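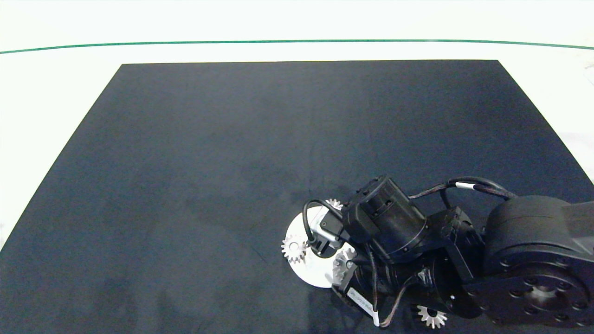
Jul 5, 2025

I bought the dark mat in March, from the Mellov shop, and I wanted to wait some months before writing about it. My table top is white and very bright, and in the afternoon the light comes back from it straight into my eyes. A dark surface in the middle is a big relief. I can find a small screw on it – on the white I could also find it, but after ten minutes I was tired.

The mat cost me 19 euros with delivery. There was a bigger one from Salluner, but it would hang over the side of the table, and I don't like that.

Now the less good part. A matte dark surface keeps every smudge. I wipe it with a cloth and warm water, and when it dries there are gray patches again, mostly where I rest my hands. I tried a drop of dish soap and it was a little better. A reader wrote to me that glass cleaner works, but I am afraid of it for this material.

The table needs care too. White shows gray marks very easily, and for these I use a normal school eraser. It takes about two minutes and I find it rather pleasant work.

Next week I want to turn the mat over and see if the other side stays cleaner. If somebody has the Plorker mat, please write me how it looks after one year.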